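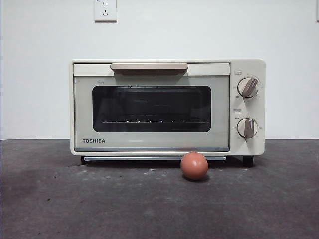

Start with the demonstrations and leave the model until later, Annamalai used to tell each new intake, and the order of this book follows that advice.

Chapter 4: Gathering Examples

A learning system of the kind built in Chapter 3 copies what it is shown. This chapter deals with the showing. By the end of it you should be able to plan a set of demonstrations, record them and decide which to keep.

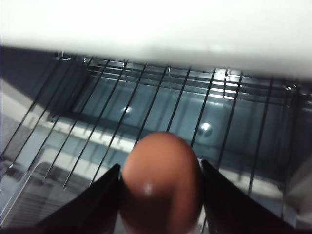

Each recording in the Vuten set is called an episode. An episode pairs what the cameras saw with the commands sent to the arm. The wrist view matters most near the point of contact: with the egg between the fingers and the wires of the rack close behind it, a learner can relate one to the other. A fixed view is kept alongside it. 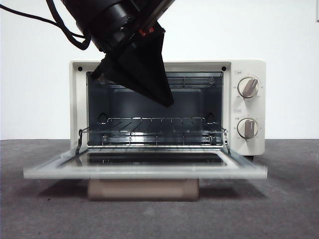
Trellasness College, Department of Applied Robotics

The set holds 331 episodes, of which 308 were kept. Section 4.1 covers the choice of task and starting positions. Section 4.2 covers labelling, including how to mark an episode in which the operator paused or tried again. Exercises are at the end of the chapter.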